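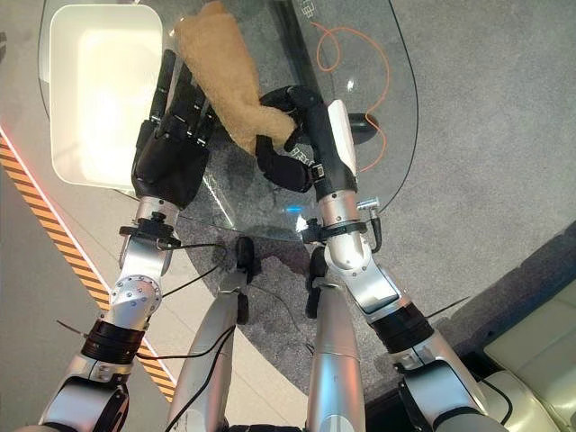
What has the Mumen grant paid for since our last report?

Mostly shelving, tubs with proper lids, and the rent on the sorting room at Flasthorpe. We have spent $3,622 of the money so far and the receipts are attached at the back in the order we paid them, apart from the one for the shelf brackets, which Abdelghani is chasing up with the hardware shop again this week.

It has been a good stretch for us and we are very glad to be able to tell you so. When we wrote last we were still working out of the hallway (you'll remember the complaints about the fire door!) and every donation had to be carried past the kettle and back again before it found a home. Since moving into the sorting room in January we can put a thing down, think about it, and come back to it after lunch without somebody having moved it.

The work itself is much the same as we described in the application. Soft toys, blankets, wrapping, bags and small household bits come in from families around Flasthorpe, we go through them one by one, and whatever is fit to pass on goes out again through the Samir parcels. To date 682 pieces have gone out that way. Our target for the whole grant period was lower than that, so we are tremendously pleased, although a big school clear-out in the first month did give us a flying start and we don't expect another like it.

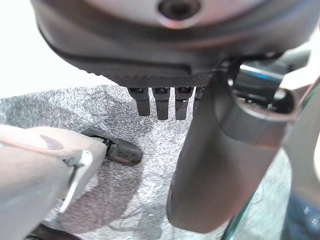
Sorting room, Flasthorpe

Shelving went up along the back wall over two afternoons. The first lot of brackets was the wrong depth and had to go back to the shop, so we were a bit behind there, but the replacements are holding well and the bottom shelf takes a full tub with the lid on. We did look at second-hand shelving as you suggested, and thank you for the lead, but it was taller than our ceiling by about the width of my hand. Abdelghani has labelled the tubs in big marker pen and has promised to do them again in something that doesn't rub off.

Lighting is better too. We swapped one tube and cleaned the cover on the other, and it is astonishing what that has done for checking seams and stains on pale fabrics. Colours look like colours now, and we are sending far fewer things to the second-look pile only to find they were fine all along.

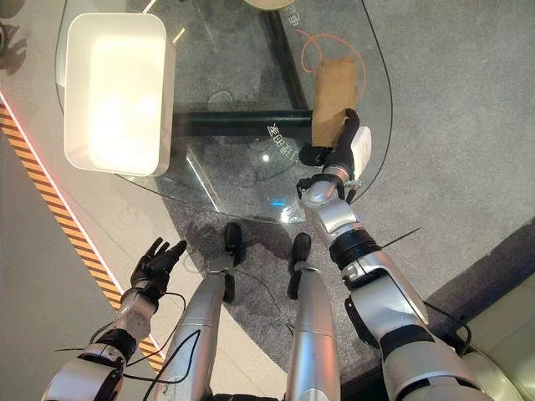 Sorting is the part of the job that eats the hours, and it was the part you asked us to write more about this time. Our rule now is one thing in the hand and one place for it to go, so nobody builds up a heap they then have to dig through. Paper goes through the same way as everything else: a crumpled brown bag is perfectly good for a Samir parcel if the bottom is sound, and we use plenty of them. The white tray lives on the round glass table and stays there all session, and having a table you can see straight through has been a help at pack-up time, as anything that has dropped on the carpet shows up well before the vacuum finds it. We do need to get better about cables on the glass. There is an orange one that ends up lying loose near the tray, and I have put a few cable clips on the shopping list, well within the sundries line.

Soft toys have their own little routine. They are checked at the seams, brushed if they need it, and stood up to see whether the stuffing has slumped. Fleecy ones take longest because the pile hides small tears, and we have asked Groren, who do our washing, whether they could run those as a separate load. They have said they'll try it and let us know the price.
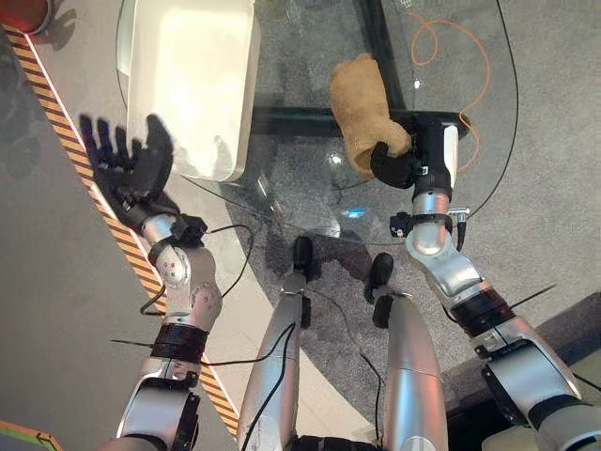
Flasthorpe Reuse and Repair Group: Sorting and Packing Team

For the coming months we would like to keep the room on and move the main session to Saturday, when more families can drop things off on the way to sport. The session would run from 9 am to noon. Rent would be unchanged. We have 37 families on the parcel list at the moment and 19 more have asked to join, and we think we can manage all of them if the washing question is settled.

There are two things we would love your view on. One is whether the leftover shelving money could go towards a second white tray, so that toys and paper goods can be kept apart on the table. The other is whether you would like the next report in the same form, or a bit shorter (we do know we run on!).

You are very welcome to come and see the room any time we are in. Give us a day's notice and there will be a cuppa and something from the bakery.

With thanks,
Said Filali, with Abdelghani Fawzy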